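## Picking up a folded towel with the Minura hand gripper

You need the Minura with its flat pads fitted, and one terry towel, folded. Check the pad screws before you start.

1. Lay the towel on a light surface.
2. Open the fingers and bring them in over the towel.

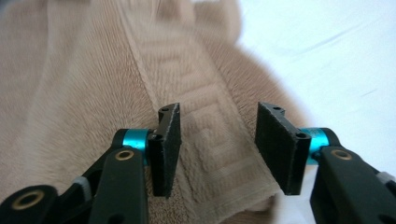
*Words and testing: Yung-ching Wu, Fostoneck workshop notes, May*

3. Move across to a folded edge. The middle of the pile gives the pads little to hold.
4. Keep one pad on each side of the fold and close slowly. Stop when the cloth is trapped. 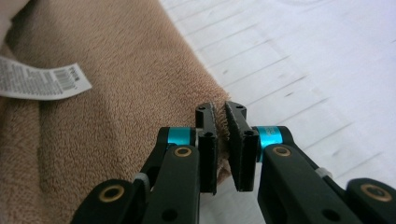
*Pads closed on the folded edge.*

5. Hold for 3 seconds, then lift.

Out of 60 lifts I dropped four, all with too small a pinch. Replacement pads are part no. 1146.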